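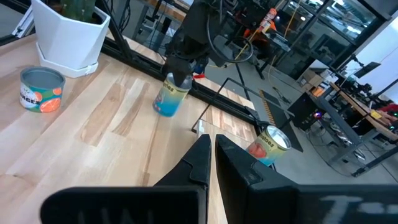
Huvano has put its Plonelell can-handling cell on a fixed service plan, effective 16th June. The two-arm cell now gets a fingertip check every eight hours and a full recalibration every 24. Orange and tomato cans do the testing – one held by the top just clear of the wood – and have yet to file a complaint.

"I used to fix it when it sulked," said Elis Howells, cell technician. "Now I get there first."
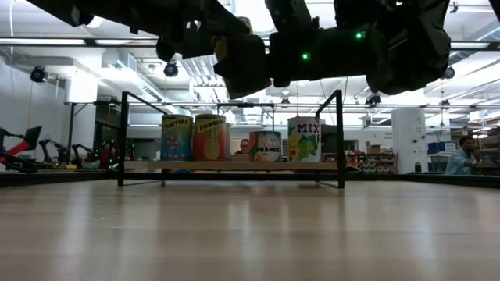
Parts and support

Vergara will supply replacement finger pads in packs of four. Senthil Varma handles service inquiries, and would prefer them before the arm stops.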